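Can a machine set the table yet? Notes from the Prondstead bench

December 19, 2025

Every winter somebody asks me whether robots can do the chores yet, and every winter my answer gets a little longer.

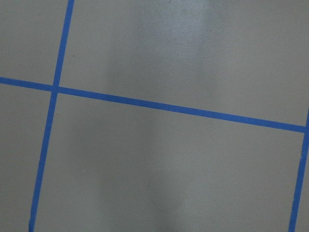 I spent most of this month thinking about table setting, a job my niece had down by age six. Plate in the middle, fork on the left, cup up top. For a machine it's a wonderful problem! It has to know where the edges of a place are, put something down inside them, and let go without dragging it along on the way out.

At Prondstead we mark out places with blue masking tape on a gray surface. It's cheap, you can see it from across the room, and nobody cries when it has to come up. Our lines are never perfectly straight, and I've come to like that. A kitchen isn't perfectly straight either, and a system that only works inside ruler-drawn boxes won't last long next to a real sink.

So, how are we doing? Aravind Pai has logged 1,747 placements since April, and plates are the bright spot. They're wide, they forgive a sloppy release, and the last set of 1,000 went well enough that he has stopped hovering by the stop button. Cups are coming along. Forks are still a mess (they skid, they spin, they end up pointing at the neighbor), and a full setting with 8 pieces takes 17 minutes on a good run. You could cook the pasta in that time.

Shine is the other headache. A bright patch of glare can swallow the very spot you want the camera to look at, and a faint smudge can pass for the rim of something. Bram Dekker at Tarkero has been fighting the same thing with packing trays, and he swears by moving the lamps before touching the code. We're trying it his way first.

I wouldn't clear out your silverware drawer for a robot this year. But I watched it put a plate down softly, inside the lines, and back off without a nudge — and I cheered out loud.

Next up is wiping. Devadiga has offered to lend us a few worn countertops, stains and all, and I can't wait to get started on them.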